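第4章 分解ステーションの準備と操作

この章は、Ostdale工科部の課題「PC分解」を初めて担当する部員向けの手順書です。アームの電源投入と原点復帰は第3章を済ませておいてください。競技用の設定ファイルは共有フォルダの「Urneck」に入っています。練習用と本番用で名前が似ているので、読み込む前に確認すること。

4.1 作業前の確認

1. 非常停止ボタンを操作者の手の届く位置に置く。
2. PC本体の電源ケーブルを抜き、電源ボタンを5秒押して残った電気を逃がす。
3. 側板を外し、開いた面を上にして作業台に寝かせる。
4. 本体を手で軽く押し、がたつきがないか確かめる。
5. 制御ソフトMoseoを起動し、速度上限を「練習」にする。

注意:アームの動作中は、ケースの中に手を入れないでください。部品が引っかかったときも、先に停止させます。

4.2 手首カメラでの位置合わせ

1. Moseoの画面で手首カメラの映像を開く。
2. アームを待機位置からケースの上まで移動させる。本体の縁から200 mm以上離した高さを通ること。
3. 目標のコネクタが指先の延長線上に来るまで、手首を少しずつ回す。电源コネクタは「P10」のような白い文字で見分けます。型番の違う本体では表記も変わるため、事前に本体ごとの一覧表を見ておいてください。
4. 指を開いたまま下ろす。ケーブルの束に触れそうな場合は一度上げ、進入角度を変えてやり直す。

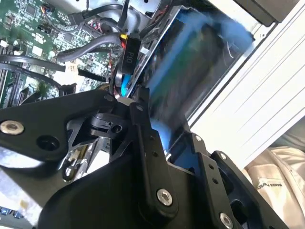 4.3 つかみと引き抜き

1. つかむ力を初期値の29に設定する。単位はMoseo内部の値で、ニュートンではありません。
2. 指を閉じ、画面の「把持」表示が緑になるのを待つ。
3. ロック爪のあるコネクタは、爪を押してから引く。斜めに引くと基板側の端子が曲がります。
4. 引き抜きは差し込み方向に沿って行う。途中で抵抗値が385を超えたら停止し、つかみ直す。
5. 外した部品は、決められた置き場所まで運んでから指を開く。

メモ:つかみ損ねが3回続いたら、指の開き幅を較正し直してください。手順は付録Bにあります。付録Bの表はPak-hei Tangが作ったもので、古い指先の値も残っています。現在使っているのは右側の列です。

4.4 部品トレイと固定具

固定具は作業台の左側、本体の横に置きます。座標はこの配置で登録してあるため、右側に置くとアームが部品を何もない場所に運びます。本体と固定具の間には、指が開いた状態で入れるだけの隙間を残してください。固定具を3Dプリンタで作り直した場合は、置き場所の座標も登録し直します。データは「Chu」という名前のプロジェクトにあります。

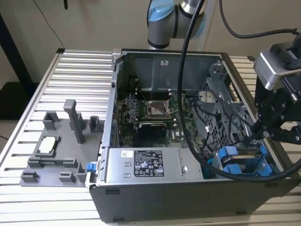

プロセッサの扱いは採点でいちばん差がつくところで、毎年7月の校内大会でもここで減点される班が多く出ています。ソケットのレバーを完全に起こしてから持ち上げ、固定具のくぼみに金属のふたを上にして収めます。写真のように固定具左側のくぼみに入り、ソケットが空になっていれば、この工程は終わりです。ソケットのピンには指先も工具も当てないこと。置いたあとにチップが傾いているときは、上から押さえつけず、つまみ直して置き直してください。

4.5 終了時の作業

1. アームを待機位置に戻し、指を開いた状態で停止する。
2. ケーブルがアームに巻き付いていないか目で確かめる。
3. 外した部品を本体の番号と一緒に記録し、箱に入れる。
4. Moseoのログを保存する。ログが2,000行を超えた場合は、ファイルを分ける。
5. 非常停止ボタンを押し、主電源を切る。

注意:保存前に主電源を切ると、その回の記録は残りません。

改訂:2024年5月2日 4.3の初期値と4.4の座標登録の説明を変更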